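Table Clearing with One Arm: Project Report, Robotics Club, Team Kumsa

Our goal for the spring term was simple to say and hard to do: get one arm to sort plastic bowls and cups on a table by size. We had 11 weeks and we loved nearly all of them! The planning code, which we named Retine, picks a target and hands a grasp point to the arm.

We put a dark green cloth on the table so the bright colors would stand out for the color filter.
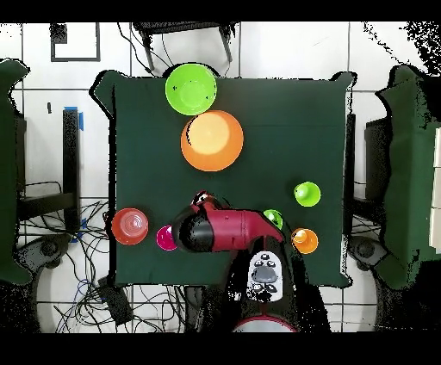 Start with the small cups, Clurard's team wrote back after reading our draft, and leave the bowls until your grasp angles are steady. We took that advice and ran 300 trials on cups alone in April.

Bowls came next. A rim is a thin thing to aim at, and a bowl that tips over gives Retine a whole new shape to figure out — we rewrote the angle step twice for that. Out of 700 trials in total, 29 ended with the planner finding no grasp point at all.
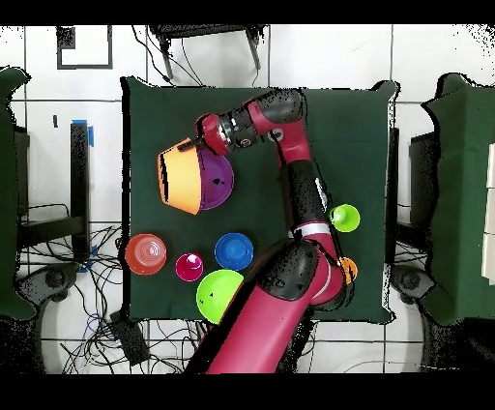
Figure 2. Gripper finger at the tilted orange bowl, purple bowl behind it.

Next term we want to try stacking.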